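Honley craft and trade fair, 29/04/2025

I nearly didn't go this year, what with the rain and the 331 bus deciding to miss out half its stops, but I'd promised myself some decent wool after December's disaster with the bargain stuff (it pilled before I'd even sewn the sleeves on!) so off I went.

It's £3 on the door now, up from 2, and you still get the paper map with the toilets marked in the wrong place. I did the yarn end first. Nindano had a big corner stand with their new sock range, lovely and springy, and I stood there dithering between the moss and the rust for so long that I bought both. Oltside only had a small table but the lambswool was the best thing I touched all day. It's a bit sheepy, which I like, and they'll wind it for you while you wait.

Lunch was at the Flores van by the back doors. Cheese and onion pasty, very hot, far too much pepper, and I'd have it again tomorrow. The tea was weak. Take a flask if you're fussy.

After that I wandered through the other half, where it's less wool and more everything else, and my feet were starting to go by then.

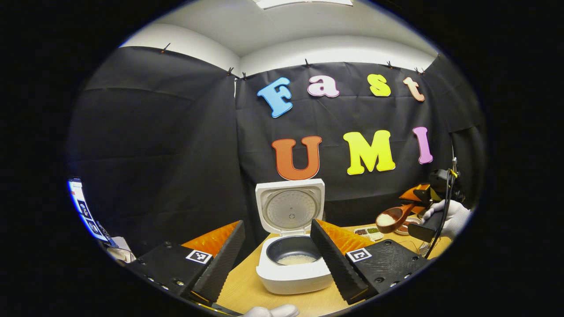
I did find buttons, though! Stand 1027, right at the end of the last row, with trays and trays of old glass and horn ones all jumbled together. I spent ages in there and came away with a set of green ones for the cardigan, plus a few odd ones I've no plan for whatsoever. Cash only, so be warned, and the nearest machine is back up the hill by the chemist.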